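Checking a grasp detector before you believe its score

Posted 2 April 2026 by Eun-seong Joo

Every grasp detector I have been handed came with a confidence number, and I have stopped reading it. The number tells you how sure the network is. It says very little about whether your fingers will close on the thing. What follows is the check I run on a new detector before it is allowed to move an arm. It takes an afternoon. I use Flikus for logging and a small script called Ham for replay, but anything that stores images next to joint states will do.

Step 1. Freeze the arm and log the same scene repeatedly

Put the objects out, park the arm, and record 20 predictions without touching anything. The grasp points should land on top of each other. If they wander by more than 2 mm on a still scene, stop and fix that first. Kobe Van Hecke spent most of March tuning a controller to cure jitter that was coming out of the detector the whole time.

Step 2. Change the light only

Open the blinds, close the blinds, log again. Do not move an object. Most of the detectors I have tried lose something here, usually on shiny surfaces, and the confidence stays high while it happens. Write down both numbers.

Step 3. Put the arm in view

This is the step people skip. Demo sets are often shot with the arm folded away, and then the gripper drops into view during the approach and the detector starts proposing grasps on its own fingers. It is worse if the parts and the gripper share a color. Mask the arm using forward kinematics, then run with the mask on and off:

ham replay --log scene_07 --mask arm
ham replay --log scene_07 --mask none

If the two runs agree, good, though I would want to see it on a second scene. If they don't, the vendor's benchmark probably never had an arm in it.
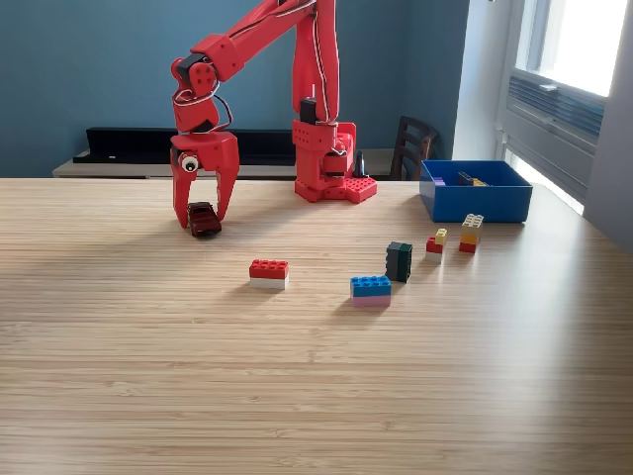

Step 3 layout: red gripper, toy car by the fingertips, stacked bricks in mixed colors, daylight from the right.

Step 4. Score the stacks separately

A detector that treats a stack as one object may still give a grasp that looks fine on screen. Decide beforehand whether you want the top brick or the whole pile, and mark anything else as a miss. Junaid Sethi argues this is too harsh. I think the average is flattering enough already.

Step 5. Only now, close the gripper

Run 8 real attempts per object at low speed. Compare the result with the confidence you logged. On the Boltis model the two had no relation I could find. Zomow did a little better — on the bricks, anyway. I haven't rerun it with the blinds closed.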